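Strand Guesthouse - spring walk-through, 29 Apr 2024

I do this round myself before the summer bookings start, clipboard in one hand and coffee in the other. Comments are mine, so forgive the spelling!

Front steps and handrail - OK. Bottom step still a bit mossy, I'll scrub it again.

Smoke alarms, all bedrooms - OK. The one in Manda (our little attic room) chirped at me, so it got a new battery.

Fire extinguisher, kitchen - OK. Gauge in the green, tag 1471, pin in place.

Fire extinguisher, upstairs hall - FAIL. Gauge low. Called Brovitz and they're bringing a swap, and I've borrowed the garage one until then.

Hot water at the guest sinks - 102 in Manda, which is too cool for a nice shower (I'd complain!). Turned the mixer up a hair and will test again.

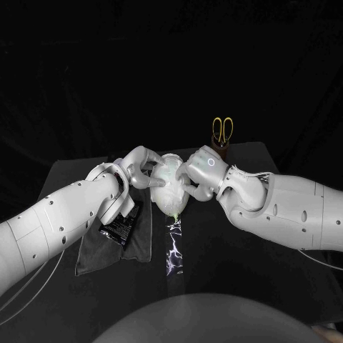
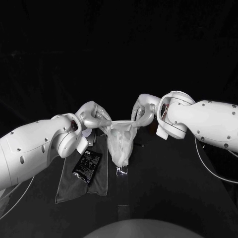 Breakfast room fridge - 40 on the dial thermometer, and that's as warm as I ever want to see it. Moved the milk off the door shelf anyway.

Night lights on the stairs - OK, but the top one flickers. New bulb on the list.

Bedroom windows - all open and latch fine except the Sisevon room, where the sash sticks halfway. It HAS to open all the way before anyone sleeps in there, so that room is off the calendar for now.

Back deck - two loose boards by the grill. Screwed down, wobbled on them, happy.

Exit maps behind doors - one missing. I think a guest took it home - who does that? Printed another.

Still to do: extinguisher swap, Sisevon window, stair bulb, retest the Manda shower.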